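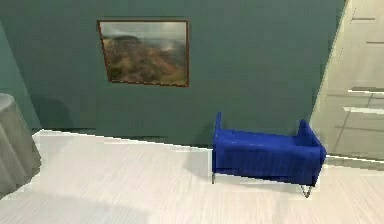
PRESS RELEASE

Kastwood tenants question "whole-home refresh" offer from Zasteck

Residents' group asks for straight answers before anyone signs

TRALLVILLE, March – The Kastwood Tenants' Association has today called on the decorating firm Zasteck to explain the claims it is making to households on the estate, after leaflets promising a "healthier, calmer, more valuable home" were pushed through over 600 doors.

The offer, sold under the name Ojala, covers the painting of up to 2 rooms with what the leaflet calls "mood-balanced" wall paint. Tenants are asked to sign on the doorstep and pay in monthly instalments over 60 months.

The association says it has no quarrel with people who want a fresh coat of paint. Many of the flats are overdue one. What it does quarrel with is the wording.

According to the leaflet, Ojala paint "supports restful sleep" and "lowers household stress". The association wrote to Zasteck in January asking what tests these statements were based on. The reply, which ran to a page and a half, said that the company was "passionate about the link between colour and wellbeing" and enclosed a second copy of the leaflet.

A further letter asked who had carried out the testing, how many homes were involved and whether the results could be read by the public. Zasteck has so far answered none of these points.

"A dark wall may look very nice," the association said in a statement. "Some of us have dark walls and like them. We would still want to see some proof before we told a neighbour that a tin of paint will help them sleep."

The association is also doubtful about the claim that the work will make a home "more valuable". Most Kastwood residents rent. Any rise in value, supposing there is one, would go to the landlord, while the instalments would be paid by the tenant. Several tenancy agreements seen by the association also say that walls must be put back to a light colour at the end of the let – a cost the leaflet leaves out.

Then there is the saving. Zasteck describes the spring price as "35 per cent off". The association has asked when the full price was last charged, and to whom. It was told that the figure "reflects typical market rates".

The association is asking Zasteck to:

Publish the tests behind its sleep and stress claims, or drop the claims.
Print the full cost of the plan, with all charges, on the front of the leaflet.
Stop asking for signatures on the doorstep.
Tell tenants in writing to check their agreement before any work is booked.

Households that have already signed are advised to find their paperwork and look for the cancellation terms. Copies can be brought to the association's drop-in at Kastwood Hall, which opens at 6pm. Help with reading the small print is free, and larger type copies of the association's advice sheet are kept at the front desk.

ENDS

Notes to editors

The Kastwood Tenants' Association represents renting households on the Kastwood estate, Trallville. It takes no money from decorating or building firms.

Both letters to Zasteck, and the one reply received, are available on request.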